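Stesell two-arm bench cell: notes from the Zernmont open day

Stesell ran its bench cell for visitors in two sessions of 20 minutes. The task was soft goods: laptop sleeves and a sheet of felt, with both arms working from a shared rail. Cable routing is external and clipped along the links. I would want it tidier at this price.

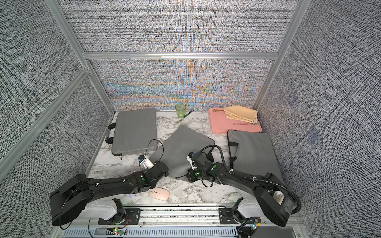 Kaan Avcı thought the routing mattered less than the fabric walls, which he expected to collect lint within a month. Fair point; Stesell quoted no cleaning interval.

Noise was acceptable at normal speaking distance. The manual runs to 262 pages and has no index.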